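The Fold Number 371

214 shares | 9 comments

Thiện Hồ was paid by the fold. He did them on the bed in the spare room, a gripper in each hand, and at night Indeo took the recordings and used them to teach the machines at the Amier laundry. He had promised 400 folds before the end of September.

At six in the morning the phone rang. It was Ghislain Bélanger from the laundry, and he was speaking very quietly.

"Do your grippers let go when you tell them?"

"Of course they let go."

"Ours did not. Number 2 closed on a sleeve, and there was still an arm in the sleeve."

Thiện sat down on the bed. He asked whose arm.

"Mrs. Gerkier's. She is at the hospital. They say a bruise, a bad one, maybe a small bone. She pushed the red button and the power went off, but the fingers stayed closed. I had to open them with a screwdriver."

"The fingers should open when the power goes."

"Yes. So they should."

After this neither of them spoke for a while. Thiện could hear the dryers turning behind Ghislain, and he thought it was strange that somebody had left them on.

"They are asking about the training," said Ghislain finally. "Urbańczyk says the machine learned to hold too long. He says it learned it from a person."

"From me."

"He did not say a name."

When the call was over, Thiện opened his old recordings and watched his own hands. Fold after fold, he took the cloth, lifted it, and waited before he let it go. He had never noticed the waiting. His mother used to fold like this, holding each piece up for a moment to look for holes. But a spring that stays shut without power, he told himself, does not learn from anybody's mother. He believed this, and still he went on watching until he came to fold 371.

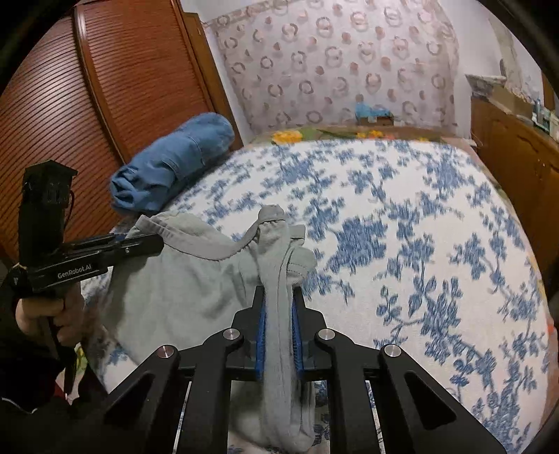

Fold 371. The gray cotton is between the blue pads.

He stopped the recording there. He could not remember this one at all.

He wrote to Ghislain: "Please ask them to look at the spring first. Then they can look at me." He read it two times for mistakes and sent it. Then he wrote a second message, asking which hospital, and what were the visiting hours.

The answer came after 36 minutes. It had only the name of the hospital and the number of the room.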